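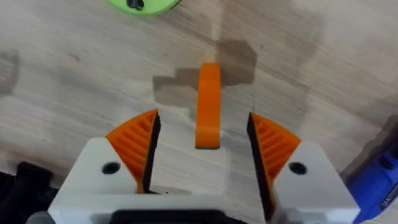

The orange hook, stood up on the workshop table at Plisar.

She runs the making table at Plisar, and she's clearing up when I get there. Hook first. "It's for bags. Or it will be - the curve's still too tight for a thick strap." Printed at home, third go since February.

The table is pale wood and gets used for everything. Does she mind marks? "No. It's a table."
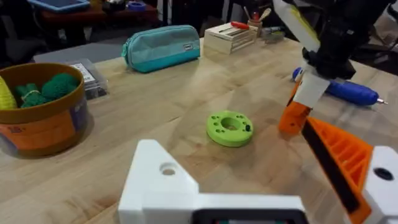
Yarn and the green bundles live in the round cardboard tub, she says, and the glue gun goes away last "becuase somebody always wants it". Pencil case, little slatted crate, screwdriver - all out today. She'd like a shelf. Nesetti quoted her 159 pounds for one, fitted, and she's still thinking.

Members? 18, most weeks. Busy enough. "I dont want it bigger. I want the lids back on the boxes."

Open Fridays, bring your own scissors.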